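Memory week, or why I now dream about latches

I finally get to write about the part of the project I like best. We're collecting examples for the assembly policy, and this round is all desktop teardown and rebuild: memory, CPU, hard drive, then back again. Leena Valtonen wrote the task list in November and I have been living inside it ever since (happily!).

Each example is one short job done start to finish by a person driving the arm. Pick up a memory module, line it up, seat it, let go, back off. Then we label it, reset the parts and do it again, 20 to a batch. I thought I'd be bored by the second batch and instead I keep wanting one more. You start to feel how much of the job is in the last bit of travel, where the module has to be square to the slot or nothing good happens.
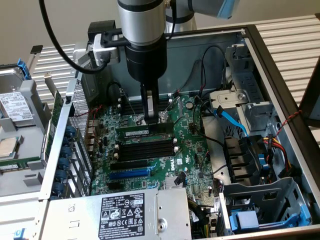 Do you throw out the attempts that go wrong?
We keep them, with a label saying where it went wrong. If the operator recovers, so much the better, and those go in with the good ones. The only ones we drop are the ones where a recording stream is missing.

My favorite change this round came from Marisol Ospina. She asked why every attempt began from the same arm position, and I didn't have a good answer, so now we shuffle it. The start pose moves, the parts shift around in the tray, and we swap which slot is the target. Our old set, which we called Eldale, had none of that. The policy we trained on it was lovely to watch until you nudged the computer over a little, and then it went and placed things very confidently in the wrong spot.

The new set is called Vellon. It's at 365 examples so far, spread across 3 operators, and you can tell us apart from the motion traces alone. Mine are slow and full of little pauses. Leena's go in a straight line like she's late for a bus. I love that both kinds are in there.

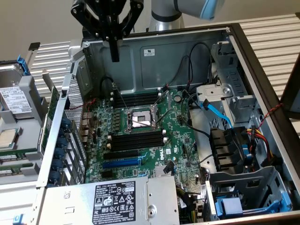
Dell tower on its side, CPU socket open, gripper over the back of the case.

Next up is the CPU, and I'm a bit nervous about it. The contacts in the socket are delicate and the lever wants a different kind of grip from anything in the memory jobs. Marisol wants to split it into 2 jobs, lever first and placement second, and label them separately. I'd like to try it as one long job too, just to see what we get. More when we have a batch!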